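The Long Endgame

Rook endings have a reputation for being dull, and club players mostly learn them late, after they have lost enough of them. At the Tustinico chess club the subject came up last December, when the team dropped a match it had been winning. Two boards reached rook and pawn endings a pawn up. One was drawn and the other was lost.

Yurii Maksymiv, who captained the side that night, went home and played through both games without an engine. He wrote down every move where he could not say what his own player had been trying to do. By the end of the second game he had 18 of them, nearly all after the queens came off. The openings had been fine, and so had the middlegames. The players had run out of plans at the point where the position looked simple.

He brought the list to the next club night and proposed a change. For the rest of the season, the first hour would go to endings. There would be no openings and no blitz until the hour was over. Some members stayed away for a few weeks. Most came back. 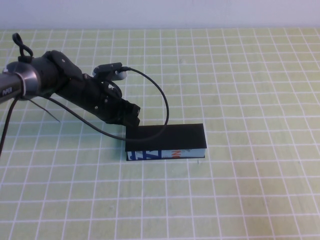

Melnychuk thought the hour was too long and told him so at the second meeting, adding that a player rated 1400 loses most games to a hanging knight well before any rook ending appears on the board, and would gain more from tactics puzzles.

Maksymiv did not disagree about the knights. His answer was that the club already did puzzles, that members did them at home on their phones, and that almost none of them looked at endings unless somebody set up the board. The hour stayed.

The method is plain. Members sit in pairs with one position between them. It has few pieces, usually a rook and two or three pawns a side. They play it out with a clock, ten minutes each. Then they switch colors and play it again from the start. Only after both games is anyone allowed to talk about what the right plan was. Maksymiv is strict about this last part. A player who hears the answer first, he says, will nod and forget it by the time the coats are on.

The first positions were the ones found in every manual. In the Lucena position, the side with the extra pawn builds a bridge with the rook to shelter the king from checks. In the Philidor position, the defender holds the sixth-rank line until the pawn advances, then drops the rook back to check from behind. Every member had seen both. When they had to play them against a clock, fewer than half got the Philidor right, usually because they gave up the rank a move early.

From there the club moved on to its own games. The files go back several seasons, and Maksymiv searched them for endings that had gone wrong. He found 143 games that reached a rook ending, and picked positions from those. Members seemed to work harder on these than on the textbook ones. A loss is more interesting when the loser is sitting at the next table and can be asked about it.

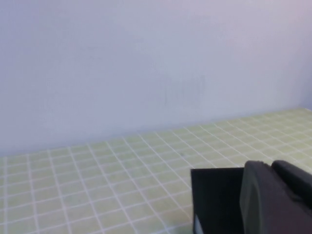
The wall behind the grid.

The same few mistakes came back again and again. The most common was the passive rook. A player a pawn down would tuck the rook in front of the enemy pawn, or behind his own weak one, and wait. It felt safe and it lost. In position after position the better try was to give up a second pawn and get the rook behind the enemy lines, where it could give checks and attack things. Players knew the rule about active rooks and could recite it. They did not trust it with the clock running.

The second mistake was the king left at home. After 30 moves of keeping the king behind a wall of pawns, people find it hard to walk it into the middle. Maksymiv began asking a single question at move one of every ending: where does your king want to be four moves from now? Several players could not answer. After a month they usually could, and the answer was usually a square near the center.

The third was hurry. A player with an extra pawn and no threats against him would push it right away. Often the stronger course was to improve the king, put the rook on a better file, and make the opponent find moves. Strong players do this for a long time. They repeat a position, look at the clock, and go back to squeezing.

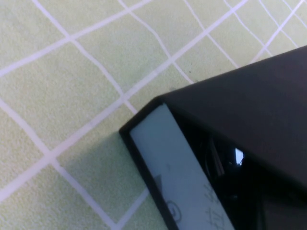

Cutting off the king is the technique that took longest to sink in. A rook on a file or a rank stops the enemy king from crossing it, and the farther that line is from the pawn, the easier the win tends to be. Members could follow this on a diagram and still miss it in play, where they looked at the pieces and never at the lines between them. Think of a pale green surface ruled with white lines, nothing like as straight as a chessboard's, some of them running clear across it on a slant: the eye follows the lines before it takes in any of the cells. Maksymiv wanted his players to see a board that way. He had them name the file or rank each rook controlled before they touched a piece, and kept up the drill until they complained.

The results this season are mixed. In the away match at Orkilby, the second board saved a rook ending two pawns down by checking from the side until his opponent agreed to a draw. On the next board, a winning ending was thrown away in the same old fashion, with the king still on g1. The team finished the match level.

Estel, one of the younger players, has started keeping a notebook of her own endings, with a page for each. She writes the plan at the top in one sentence, then the moves, then what she would play now. Maksymiv has asked the others to try it. So far 2 have.

Bishops of opposite color are next on the schedule, starting with the positions where an extra pawn does not win. Melnychuk has agreed to run the first hour, on the condition that it ends with ten minutes of puzzles.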